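Teleoperating two arms in a simulated kitchen: notes on the board-to-rack task

Filed under: teleoperation, simulation, Wirside
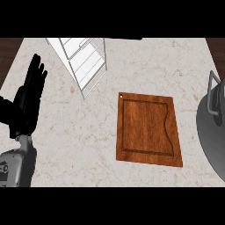
The task

Pick up the wooden cutting board from the counter and stand it in the wire dish rack. One operator drives both arms by remote control, and the session is recorded as joint positions, hand commands and rendered views. I have been collecting these since October in Wirside, my own simulation setup, which started as a fork of an older project called Rudis and now shares very little code with it.

A flat board on a flat counter is harder to pick up than it sounds. The fingers can't get under it. The method I settled on is to push the board with one hand until an edge overhangs the counter, then pinch the overhang. With the board lying closer to the right arm, the temptation is to do all of this on the right and leave the left hand idle. Those demonstrations train badly. The policy learns to ignore the left arm, and then fails when the board starts on the other side.

Control mapping

Wrist pose is mapped one to one in position, with a clutch pedal for repositioning. Rotation is scaled down slightly. Finger commands go through a low-pass filter, and I spent far too long tuning it. With light filtering the fingertips chatter against the board and the contact solver pushes it away. With heavy filtering the grasp closes late and the operator starts leading the motion, and that habit ends up in the data.

Majdi Yammine suggested logging the raw commands alongside the filtered ones, so the filter can be changed later without recording everything again. I should have done that from the start. The first 70 demonstrations have filtered commands only.

What I keep and what I discard

An episode is kept if the board ends up standing in the rack and both hands are clear of it. Regrasps are fine. Long pauses are trimmed if the arms are stationary. I discard anything where the board passes through a rack wire, which the collision meshes still allow at high speed.

Board pose is randomized at reset, including a small rotation. Rack pose is fixed for now. Moving it closer to the far edge put the last part of the placement outside comfortable reach, and the wrist hit its joint limit in 4 of 20 trials.

Next I want to replace the rack's collision geometry with capsules, one per wire, and rerun the kept episodes open loop to see which of them still succeed.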